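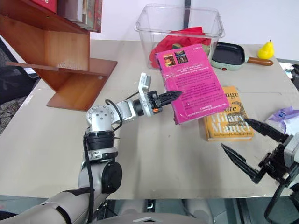
Notebook, April, started a bit after 4 in the afternoon and finished with cold tea. I took over the remote rig from Issa once he had the arms homed, and spent the whole session on books, which I have been putting off all month because I find paperbacks much harder to drive than cups or fruit! My plan was to keep to the left arm for the pick and leave the right one open and ready, and I found I was happiest pinching the magenta book by its left edge, back cover up, with a corner of it still over the yellow Hilary Mantel. The plastic wrap on that one catches the light, and I do wonder what the wrist camera makes of the glare - Vendula, could you look at a few clips when you get a minute?

Home > Notebooks > Karaki > Shelf tasks > Older entries

Anyway, numbers. We are at 417 demos on the Karaki set, and I threw out 88 of those for long pauses where I was plainly just thinking. Zohreh would like them kept and tagged, and she may well be right, so they are parked in the Rino folder until we talk it over.

A thing I keep relearning: go slow on the approach and then commit to the grip. When I dither with the fingers half closed the cover starts to slide, and then I chase it, and the recording teaches chasing. Bilal drives with his elbows tucked in and gets much smoother paths than I do - I tried it for the last few and my shoulders were grateful, at least.

Still to do: lower the left hand gain a touch, ask Rahel if the slanted shelf can stay where it is for the next batch, and start the two-handed passes with the yellow book.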